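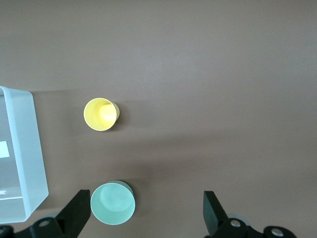 Growers in the Farnine valley have a new way of finding out what their soil is up to, and the early signs are very good indeed. The Patness soil moisture network went live on 8/3/25 with 593 sensors buried in fields across 28 farms, making it the biggest scheme of its kind the valley has seen.

Each sensor sends a reading to the farmer's phone every two hours, so anyone growing potatoes, leeks or barley can check which corner of a field needs water before they even put their boots on! 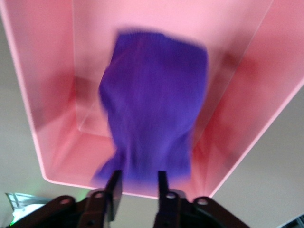

The sensors are made by Namboodiri, a small firm that began with a trial on just 7 farms. Growers who took part used less water over the summer and were keen to carry on – several asked for more sensors before the trial had finished.

Braker, the farm co-operative running the network, is now adding a map that shows dry patches in colour, field by field. It should be ready in April, in good time for the main planting season. Farms can join at any point in the year, and the co-operative will lend out the tool for burying the sensors. Training evenings are planned at the Patness village hall, with tea and a hot supper included.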